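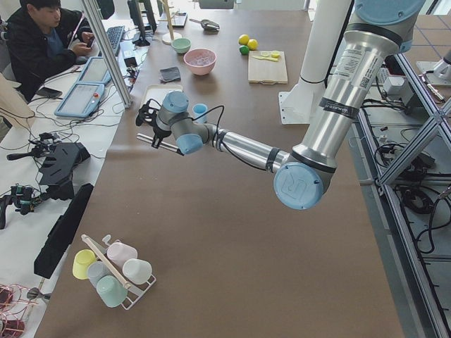

Trolton mug rack with its five cups, plus lemons, a lime and the cutting board.

Trolton Cold Drinks Table Set

I've been selling bits of this set one at a time for ages, and people kept emailing to ask which rack goes with which cups and whether the bunny tray was still a thing (it is!). So now it's one listing. You get the rack, the five cups, the tray, the pink bowl and the cloth. Lemons are on you.

The rack is the piece I'd keep if I had to give up the rest. It's white wire with a wooden handle, and you can carry the whole lot out to the porch in one hand while the other one deals with the door. The cups are plastic, all in soft colors: pale yellow, pale pink, white, a light gray-blue and mint green. We gave everybody in my house a color and the arguing about whose cup is whose pretty much stopped. The little light-blue cup and the green bowl are sold separately, and so is the cutting board.

Weight of the rack without cups is 400 grams. Wipe the handle with a damp cloth and dry it right after, please don't soak it. I left mine in the sink overnight once and the wood came up rough, and I had to sand it.

The tray is the Erkari one, cream colored with a raised lip and a rounded corner that's easy to wipe out. It has a line drawing of a bunny with a flower by its ears and a little speech bubble that says "hi~". I was on the fence about the bunny when I first ordered these, I'll admit, and then I sold out of them before the plain ones had moved at all. Wash it by hand with a soft sponge. Scouring pads will scratch the finish, and once the bunny has a scratch across its face you'll see it every single time.

The cloth is a Dikum microfiber, dark gray and fuzzy on the outside with a lighter stitched edge, and there's purple on the inside when you fold it. I like it for drips under the bowl and for rubbing water spots off the cups. No fabric softener! It stops soaking things up if you use softener. Extra cloths are $9 each.

And then the pink bowl. It's round, it's bigger than the green one, and I set it out with the clear acrylic cubes in it so the table looks icy and nothing melts on me all afternoon.

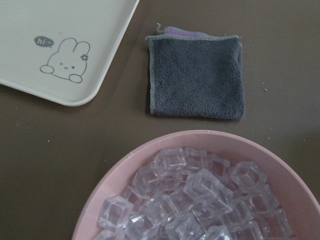
Getsemaní Contreras: I bought the tray and the bowl from you in November and just want to say the bowl is also great for salad. My only gripe is that the tray slides a little on a smooth table when the kids lean on it. Do you sell anything to go underneath?

I do now! Ask for the clear stick-on feet when you order and I'll put a pack in for $3. Stick them on when the tray is completely dry and leave it alone overnight before you load it up.

Ordering: item number is 133, and it ships from the Alvarado warehouse. The cups come packed in the rack with paper between them, so open the box from the top and lift by the handle. If a cup shows up cracked, email me a photo and I'll send that color again. I can't swap colors inside a set, but single cups are on the spares page, except mint, which I'm waiting on.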